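Teaching equipment › Hand guiding and remote control
Reading time: 2 min

Nono Teach Set

The Nono Teach Set is for workshops which want to show a task to a robot arm by hand, without writing a program for it. You can hold the arm and guide it through the movement, or you can stay at your own desk and move it with the hand controller. Both ways give the same kind of recording, and you can mix them inside one task.

The set was developed at Stillham by Marlies Wieser and her colleagues. It is sold and serviced by Stöckli.

What is in the set

- One hand controller with trigger for opening and closing the fingers
- One wrist camera with holder and cable
- One foot pedal (start, stop, throw away the last recording)
- Recording software Cemel, license for 2 workplaces
- Case with foam inlay

Guiding by hand

Press the pedal and the arm becomes light. It keeps its own weight, so you only give the direction. Please hold it behind the wrist and not at the fingers, otherwise the recorded force values are of no use. For picking from an open box we recommend to come from above and to make a short stop before closing the fingers. The stop can be removed later in Cemel, but it helps very much to find the right moment when you cut the recording.

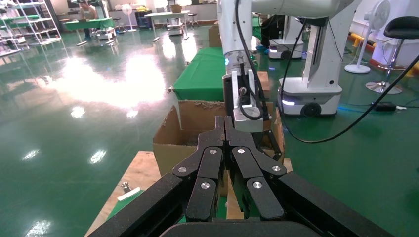 Remote control

With the hand controller the arm follows your hand at a scale which you choose yourself. Beginners mostly take a small scale, and then they must reposition the hand often. This is normal and the software does not record these pauses. The wrist camera shows the fingers and what lies before them. A side view is also useful, especially when the box has high walls or flaps that stand in the way. A second camera can be ordered separately.

How many recordings are necessary?

It depends on the task. Our customer Notburga Ruchti started with 158 recordings of one simple picking task and repeated the bad ones on the next day. She wrote to us: "The first ones I could not use, my hand was too nervous. After lunch it was much better." We suggest that two persons take turns, and that the box is moved a little between the recordings.

Technical data

Weight of hand controller: 700 g
Cable length: 5 m
Recording: joint positions, finger opening, camera picture, pedal signal
Mounting: adapter plate for the wrist, please tell us the type of your arm when you order

Delivery

Sets ordered now are delivered in November. The adapter plate is sent before, so that you can already check the fit. Spare cables and pedals are in stock at Stöckli.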